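地域の貸し自転車における返却場所の偏りについて
社会調査実習 第3班 報告書

1 調査のきっかけ

私たちの班は、Cirkuvcombeの町で運営されている貸し自転車サービス「Wovville」の利用状況を調べた。班員のうち2人が駅前の駐輪ポートを通学に使っており、朝は自転車がなく、夕方は返す場所がないという経験を何度もしていた。運営側は台数を増やす方針だと聞いたが、台数の不足なのか、置かれる場所の偏りなのかがはっきりしなかったため、これを実習のテーマにした。

2 調査の方法

対象は町内にある29か所のポートである。7月の平日に、午前7時半、正午、午後6時の3回、各ポートに停まっている自転車の台数を記録した。班員だけでは回りきれないため、坂の上の住宅地にあるポートは隣の班に手伝ってもらった。記録用紙は最初に作ったものが使いにくく、2日目から故障車の欄を加えた。そのため初日の故障車の数は集計に入れていない。

あわせて利用者へのアンケートを行い、193人から回答を得た。配布場所は駅前、図書館前、商店街の入口である。質問は、利用の目的、週あたりの利用回数、借りられなかった経験、返せなかった経験、そのときにどうしたか、の五つとした。自由記述欄も設けた。

指導教員のEluned Foulkes先生からは、配布場所が平地に集中していると坂の上の住民の回答が少なくなる、という指摘を受けた。木曜日に住宅地のスーパーの前で追加の配布を行ったが、雨で人通りが少なく、回収数はあまり伸びなかった。この点は結果を読むときに注意が必要である。

3 結果

台数の記録では、朝と夕方で分布が大きく違った。朝7時半の時点で住宅地のポートにはほとんど自転車がなく、駅前のポートは満車に近かった。前日の夜に坂の下へ乗って下りた自転車が、そのまま残っているものと思われる。正午になると駅前の台数は減り、図書館と高校のまわりに移っていた。夕方はふたたび駅前に集まった。 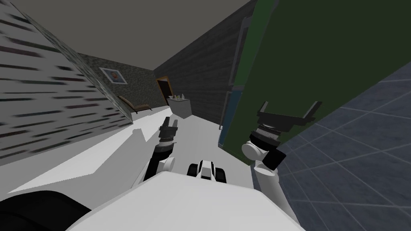
アンケートでは、「返したいポートが満車だったことがある」と答えた人が44%いた。そのときの行動として最も多かったのは「近くの別のポートまで行った」で、次が「空くまで待った」だった。借りられなかった経験については、住宅地に住む人ほど「よくある」を選ぶ傾向が見られたが、先に書いたとおり住宅地の回答者は少ない。

自由記述では料金についての意見が思ったより多かった。30分を超えると追加料金がかかるため、満車のポートを避けて回っているうちに時間を過ぎてしまうという不満である。ほかに、サドルの高さを変えにくい、前かごが浅い、夜間にポートの番号が読めない、といった意見もあった。

4 他の地域との比較

比較のため、同じように坂の多い町で運営されているZolardの公開資料を読んだ。Zolardでは、坂の上のポートに返却すると次回の利用料が割り引かれる。導入後に坂の上への返却が増えたと書かれていたが、増えた分が夏だけのものかどうかは資料からは分からなかった。また、ポート間で自転車を運ぶ作業は外部の会社Nautiyalに委託しており、その費用が割引の原資より大きいことも記されていた。

Wovvilleでも早朝にトラックで自転車を運んでいるが、窓口で聞いたところ、運ぶ先は担当者が経験で決めているとのことだった。住宅地へ運ぶ便は1日1回で、私たちの記録では9時以降に着いていた。通勤や通学の時間には間に合っていないことになる。

5 考察

以上の結果から、朝と夕方の不便は台数の不足よりも配置の偏りによるところが大きいと考えた。台数を増やすだけでは、夕方の駅前がさらに満車になる可能性がある。まず住宅地への便を7時より前に動かし、そのうえで坂の上への返却割引を期間を区切って試すのがよいと思う。

ただし、調査は平日のみで、休日の使われ方は分からない。電動の車両と普通の車両を分けて数えなかったことも反省点である。坂を上る人の多くは電動を選ぶはずなので、次に調べるときは記録用紙に車種の欄を作りたい。

6 分担

台数記録は班員全員、アンケートの作成と集計は2名、窓口での聞き取りは1名、他地域の資料調べは1名が担当した。集計表と記録用紙の写しは実習室の棚に保管してある。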